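4. Results and discussion

4.1 Who stayed in the program

The Omville cohort is usually cited as evidence that prescription weight-loss drugs work well outside of trials. We think it shows something weaker. Of the 1,089 adults who were given a first prescription, only 600 had a weight on file at the twelve-month visit. The remaining patients are treated in the original report as if they had simply moved away. No attempt was made to reach them, and their last recorded weights were left out of the main analysis.

People who are losing weight tend to come back to be weighed. People who are not, or who feel unwell on the drug, tend to stay home. Any average taken over those who came back will flatter the treatment, and the size of that effect can't be worked out from the published tables.

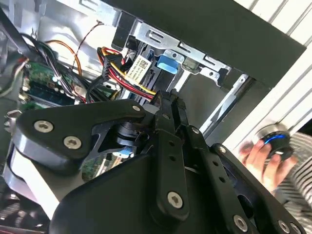 Figure 3. Gripper and open computer case.

The clinic records give some hints. Patients who left early had lost less at their last visit than those who stayed, and they were more likely to have reported a dry mouth, poor sleep or a racing pulse. When we carried their last weights forward, the average loss shrank by almost half. Carrying weights forward is a crude method with problems of its own, and it may still be too kind, as many people regain weight once they stop taking the pills.
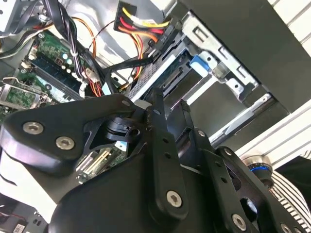

4.2 Comparison with the Kosach and Harries cohorts

The Kosach cohort had a firm stopping rule. Anyone who had not lost a set share of body weight after 90 days was taken off the drug. This is sound practice for patients, but it makes the later figures almost useless for judging the drug, and we were surprised to see them pooled with the rest. A group from which the poor responders have been removed will always look like a group of good responders.

Harries is a better source. It enrolled 1,000 patients, kept the untreated ones on the same visit schedule and weighed everyone on clinic scales. The gap between treated and untreated patients was real but small, and most of it was there by the fourth month. After that the two lines run side by side.

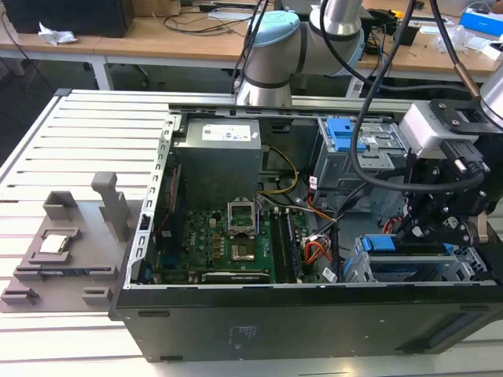 Neither cohort can tell us how much of the loss came from the diet advice handed out with each prescription. In Harries the untreated patients got a leaflet, while the treated patients saw a nurse every month. A monthly visit is a treatment too, and we would want to see it tested alone before giving the credit to a tablet.

Blood pressure deserves more space than it got in any of the three reports. A modest loss of weight should bring it down a little. In Harries it stayed flat in the treated group, which could mean that the drug was pushing it up by as much as the weight loss was pulling it down. The authors call this result "neutral." We don't find that word reassuring for patients who already have heart trouble.
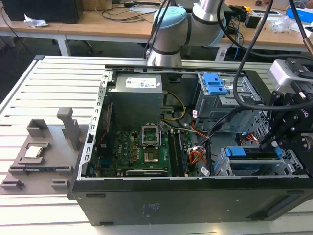
The Sernemeo registry, which began taking patients in January, plans to record blood pressure and pulse at every visit and to follow those who stop early. Its protocol still leaves the choice of main outcome open until the first data review, and we would urge that this be fixed sooner. Until those results are in, we see no good basis for the claim that longer courses bring added benefit.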